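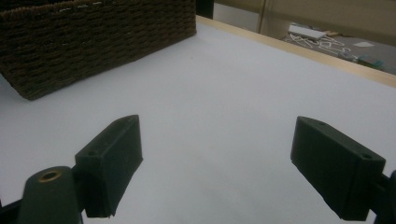 Posted by gellano54 in Home Storage & Organizing
29 May 2021 – 3,166 views

Musty smell in woven baskets after a few months in a closet, can I save them?

I have several woven baskets that I use for sweaters and spare towels. They went into the hall closet in March and when I pulled them out last week they all had a stale, basement kind of smell. I don't see any mold on them, but the sweaters on top picked up the smell too and had to be washed twice.

The one in the photo is a dark brown rectangular one with a tight rope-like weave. It's the one I would most like to keep. The label fell off years ago so I can't say what the fiber is. I bought it at Harms when they still had the store downtown.

So far I have tried baking soda in the bottom overnight, which helped for a day. I don't want to soak it if that will ruin the shape. Is there a better way, or do I throw them out?

boretti_h
Member, 1,000+ posts

Don't soak it. Most of these are seagrass, water hyacinth or paper cord, and paper cord in particular goes soft and never sits right again.

Start by vacuuming it with the brush attachment, inside and out, and get into the rows. Dust holds moisture and that is usually where the smell lives. Then mix one part white vinegar with four parts water, dampen a cloth, wring it out hard and wipe the whole basket down. Try a spot on the bottom first. Dark baskets are sometimes stained after weaving and the color can come off on the cloth. If it does, skip the vinegar and go straight to drying.

Dry it with a fan on it for a full day, turned on its side so air gets to the base. Shade is fine. Strong sun will take care of smell faster but it fades the brown and makes some fibers brittle, so an hour or two at most.

If you do find fuzzy or black spots on the inside that come back after cleaning, let the basket go. It isn't worth having next to clothes.

I would also look at the closet. If it shares a wall with a bathroom or the outside of the house, the baskets will smell again by fall no matter what you do to them. I put a cheap humidity gauge in mine and it read much higher than the rest of the house. Leaving the door open a few inches and moving everything off the floor fixed most of it.

papertowel400

just spray it with febreze and leave it outside. worked for mine

gemasa_attic

Agree with the first reply about vacuuming. One thing to add – check whether yours has a cloth liner stitched in or glued to the bottom. I had two with liners and the smell was all in the fabric. I cut the stitches, washed the liners with the towels and the baskets themselves were fine.

For the closet I use charcoal bags, one per shelf. They need to go out in the sun once a month or they stop doing much. Also make sure sweaters are completely dry before they go in. Mine felt dry off the rack and weren't, especially the wool ones.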